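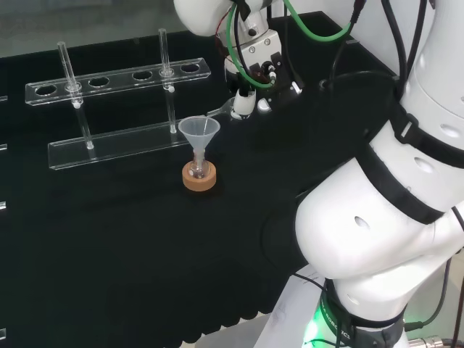

The glassware station in the Lornville shared workshop, with the gripper holding a clear glass rod near the funnel.

LORNVILLE: A bench-top robot build at the Lornville shared workshop has moved from plastic practice pieces to laboratory glassware, and the members working on it have released their July build notes.

The project, called Kinell, uses a white robot arm on a black tabletop. The work area holds a clear acrylic test tube rack, a small flask on a cork ring and a translucent plastic funnel set in the flask's neck. The programmed task is a guided pour: the arm picks up a glass rod, brings it to the funnel and holds it at an angle while liquid is run down its length.

Peninah Rugemalira, who leads the build, said glass had been put off until the control software could hold a position without drifting.

"Plastic rod forgives a bad approach," she said. "Glass chips at the end, and after that the drip goes wherever it likes. We had to get the closing force down and keep it down."

According to the notes, the controller now limits motor current during closing and stops travel once the reading levels off. The fingers then back off by a small fixed amount before the arm lifts. Earlier versions closed to a set width, which worked until a rod of slightly different diameter was loaded.

The gripper is attached to the wrist by a metal mounting bracket, the third version made in the workshop. The first was printed and flexed under load. The second was stiff enough but fouled the cable loop when the wrist rotated past its halfway point. The current one was cut on the workshop's small mill and moves the bolt pattern outward to clear the wiring.

Cable routing has taken up more evenings than any other part of the job. Two black straps are fastened around the arm, and the wrist wiring is left in wide green loops. The notes recommend checking slack at both ends of travel before every session, and record one stoppage traced to a connector that had worked partly out of its socket.

Position finding is done without fixed jigs. A camera locates the rack's upper rail, and the software works out the line of the holes from its two ends. Clear acrylic on a black surface gave poor results under the overhead fluorescents, with reflections read as edges. A low side lamp with a diffuser was added in June and the exposure locked. Members also tried a strip of matte tape along the rail, then removed it when the lamp proved sufficient.

The logged test series covers 409 cycles. Of these, 53 were aborted by the controller, most at the approach stage when the measured rod position fell outside tolerance. An abort returns the arm to its parked pose and leaves the glassware where it stands. The log counts a cycle as complete only if the rod is picked up, presented at the funnel and returned.

Liquid trials so far have used tap water with food colouring, delivered in 80 mL lots. No solvents or reagents are permitted in the shared room, and the notes state that the build is not intended for them. Anyone within reach of the arm must wear eye protection, and the speed cap stays on whenever the side panel is open.

Spending on parts has reached $2,000, excluding the arm. The largest items were the gripper motors and the replacement power supply. Nisgate, a local electronics surplus dealer, sold the group its connectors and shielded cable at trade price. Glassware was bought second-hand.

Rugemalira said the next change would be to the fingertips. The present pads hold the rod well enough when it is dry but can let it rotate when wet, which shifts the lower end off the funnel wall. Two softer compounds are being moulded for comparison, along with a grooved tip based on a design from Ondieki, an earlier workshop project that handled pipette bodies.

Test tube transfers are also planned. The routine exists in simulation, but the group wants a better estimate of tube lean in the rack before running it on the bench. Tubes seated in the round holes can tilt by a few degrees, enough to put the rim outside the present grasp window.

Drawings for the bracket and the current-limiting code are available to members on the workshop's shared drive. Sessions on the Kinell bench start at 6:30 p.m. and new members need to complete the machine safety induction before taking part.

Related items
Ondieki pipette handler: final build notes
Small mill back in service after spindle repair
Nisgate surplus sale: connectors, cable and power supplies
Moulding soft gripper pads in the home workshop
Lornville workshop changes induction hours
Side lighting for clear parts: a short guide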